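How to Hold a Neighborhood Memorial Vigil
By Rhona Gillies
Updated 09/06/2023

After a death that affects a whole street or town, people often want to gather before any formal service is arranged. A vigil can be put together in a day or two. These steps are based on the ones we used in Aitken last June, when 40 people came.

Speak to the family first

Ask one person who knows the family to make contact. Find out whether they want a gathering at all, whether they plan to attend, and whether there is anything they would prefer left unsaid. If they say no, wait. You can offer again in a few weeks.

Choose the place

A sidewalk or small park usually works. Call the city clerk and ask if you need a permit. In Aitken the office wanted a one-page form and a contact number. If the site is private property, get the owner's permission in writing. Stay away from the roadside if there is no curb.

Set a time and spread the word

Early evening suits most people. Keep the notice short: name, place, start time, end time, what to bring. Post it where neighbors already look, and put a paper copy in the window of a nearby store.

Plan the program

Half an hour is enough. Ours went like this:

Welcome, by Ezekiel Begay
A reading
Two speakers, three minutes each
Silence
A song, led by Senga Buchanan
Closing words

Give speakers their time limit in advance. Print the words of the song in large type.

Candles and light

Use candles with paper drip guards, or battery ones if it is windy or children will be holding them. Keep a bucket of water and a fire extinguisher within reach. Turn on a flashlight or lantern near any steps.
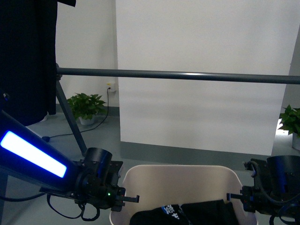

Check batteries the night before and pack a spare set. If you need a microphone, try it at the site at the same hour, when traffic will be similar.

Flowers and notes

Decide how long items will stay and put up a small sign with the date. Take plastic wrap off bouquets so they can be composted. Place cards in a dry box each night and offer them to the family afterward.

Cleaning up

Scrape wax off the pavement once it has hardened. Two people with putty knives cleared ours in one evening. Return keys and borrowed chairs the next morning, and let the clerk's office know the site is clear.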